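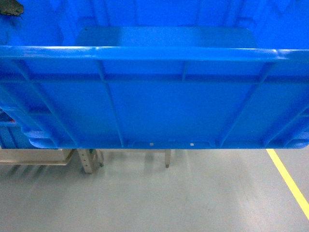

The swap shelf is back

January again, and the lobby shelf at Gelley is taking in everyone's unwanted gifts. Last year it found homes for 20 fondue sets, or possibly one fondue set 20 times. 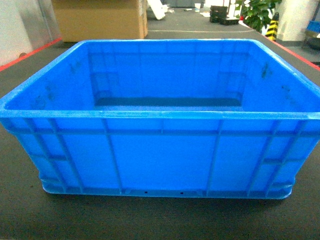

Rules have been tightened since the candle business. Bring things clean, label anything with a plug, and take home what hasn't gone after 2 weeks. Big donations need a proper container -- an open blue plastic crate with a thick rim is the sort we like, and a few scuffs never hurt a crate. Trash bags will be treated as trash.

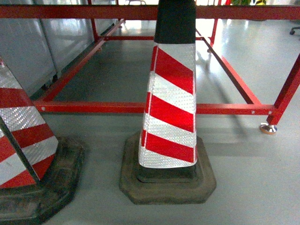 By Yaneth Cusi
January 2019

Books go to Hưng Doãn on the second floor, who will accept anything except diet guides. He has enough to last until the next diet. Puzzles must come with all their pieces, and yes, that includes the 2000-piece fog.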